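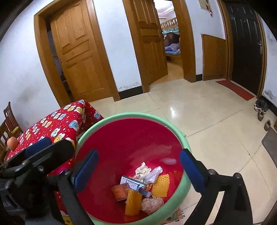 I joined the Ziramby club in October on the understanding that there would be robots. There is one robot. It lives in a cabinet at the Wasadcombe community college, it has an arm that droops when the power goes off, and first-year members are allowed to look at it on club nights between six and eight. What first-years get to do the rest of the time is homework, and the homework is trash.

I mean that literally. The project this term is called Disotik, and the goal is an arm that can sort household junk on a tabletop and drop it in a bin. To teach an arm to do that you need a great many recordings of a person doing it with the same kind of fingers, so every team signs out a hand-held gripper, takes it home, and picks things up. Then puts them down. Then picks them up again. Our target is 2,000 usable clips by the end of term. The other team, which calls itself Demirtaş and has matching shirts, announced on the first night that they were going for 3,000. I have opinions about the shirts.

There are four of us on my team and two grippers, so we work in shifts. One person squeezes, one person resets the table and keeps the log, and we trade when somebody's thumb gives out. The log is a spreadsheet with columns for object, start, end, dropped, and "other." Other is our longest column. It contains entries like "picked up tablecloth" and "bag stuck to finger, shook it off, does that count."

My education so far has mostly been in materials. I had assumed a box would be the hard one, because of the corners. Boxes are lovely. A box sits there like a good student and lets you pinch it by its short sides. Cans are fine as long as you come down over the middle and don't get greedy. Anything round wants to leave. Foam fruit netting, the stretchy sleeve that comes on a fancy pear, looks like it should be the easiest thing in the world and squashes down to almost nothing before you have any idea whether you're holding it.
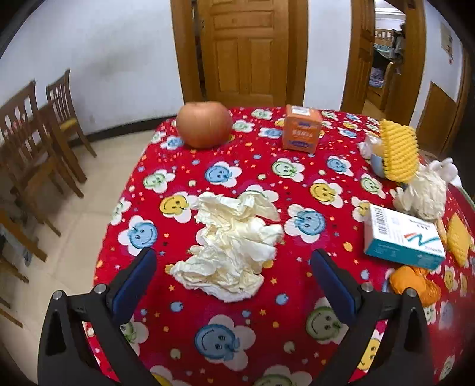

Paper is the one that has taken years off my life. Crumple a sheet and every side of it is a bad side. You close on a fold, the fold gives, and what you lift is one corner with the rest trailing behind it like a wedding dress. Squeeze harder and you've made a new shape, so the next clip is of a different object, technically, and the person on the log has to decide whether to type "paper" or "paper (2)." We had an argument over this that lasted longer than dinner. We now write "paper" and move on.

The club handbook, four photocopied pages, says to vary your backgrounds. We took this seriously and used the loudest tablecloth available, the one covered in smiling cartoon faces. After an hour of bending over it I started to feel watched. My teammate says a busy cloth is good for the model. It may be. I can report that it's bad for a person who is trying to find a beige wrapper.

What I did not expect is how much I'd change my own habits. By the second evening I was coming in slower, lining up before closing, waiting a beat before lifting. Then I went to make tea and picked up the spoon the same way, two fingers, straight down, pause. My teammates saw it. I've been called "the arm" ever since.

We're at roughly half our target. Demirtaş won't say where they are, which I choose to find encouraging. Next club night we hand in what we have and somebody who has been a member longer than us decides how much of it is any good, and then we get the grippers back for another round. I've been saving bread bags.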